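Getting More Out of Your Microwave (Without Ruining Dinner)

I cooked almost nothing but toast and reheated curry until I moved to Tullemero, where the kitchen was tiny and the summers were brutal. Turning the big oven on in January was madness, so the microwave got a promotion, and I've been a bit of an evangelist ever since! Most of what follows I picked up by mucking about, and a fair chunk came from my neighbour Kirstin Baxter, who can do a whole tray of stuffed capsicums before I've found my apron.

Learn your power levels

If you only ever hit Start and walk off, you're cooking everything flat out. Great for a mug of water, terrible for butter, chocolate, fish or anything with cream in it. Try chocolate on half power in short bursts, stirring each time even if it looks like nothing's happened (chocolate holds its shape long after it's gone soft). Leftover steak or roast lamb does beautifully on low with a spoonful of gravy over the top. It takes longer, and you'll never go back.

Make a doughnut

Spread food in a ring around the edge of the plate and leave a gap in the middle. Rice, pasta, mashed spud, it all heats far more evenly this way. Put the thick ends of broccoli and chicken pieces facing out. And a damp bit of paper towel over rice brings it back so well I now cook extra on purpose. 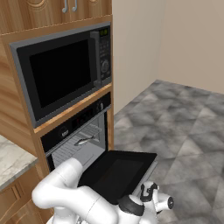

Let it stand

Standing time is part of the cooking, so don't skip it. A jacket potato wants a few minutes under a clean tea towel after the beep, and so does porridge, if only to save the roof of your mouth. Prick your spuds all over first, by the way. I forgot once and spent the evening scraping.

The lemon clean

My favourite! Slice a lemon into a bowl with a cup of water, pop a wooden spoon in it, and give it a few minutes on high until the window steams up. Leave the door shut for another 8 minutes, then wipe. Even old bolognaise splatter slides off. Take the turntable out if you have one and wash it in the sink with the dishes, and give the door seal a going-over while you're there, as crumbs love that spot.

Cledwyn Craddock at the Lougher hardware shop swears by white vinegar for the same job, and it does work, though your kitchen will smell like a fish and chip shop until Tuesday.

Little jobs it does brilliantly

Toasting nuts: around 200 grams of almonds on a flat plate, stirred every minute, until they smell gorgeous. They'll keep colouring once they're out, so stop early.

Crisping herbs: parsley or sage leaves between two sheets of paper towel, in short bursts. Stay and watch them.

Softening brown sugar: tip the brick into a bowl, cover with damp paper towel, and go 20 seconds at a time.

Waking up a lemon or lime: ten seconds or so before you squeeze, and you'll get heaps more juice.

What to keep out

Anything metal, of course, and that includes the gold rim on Nan's good plates. Whole eggs in the shell will explode. Margarine tubs and takeaway lids tend to warp, so I tip everything into glass or plain china first.

Next up I'm having a crack at microwave lemon curd, and if it sets properly I'll put the recipe up in June.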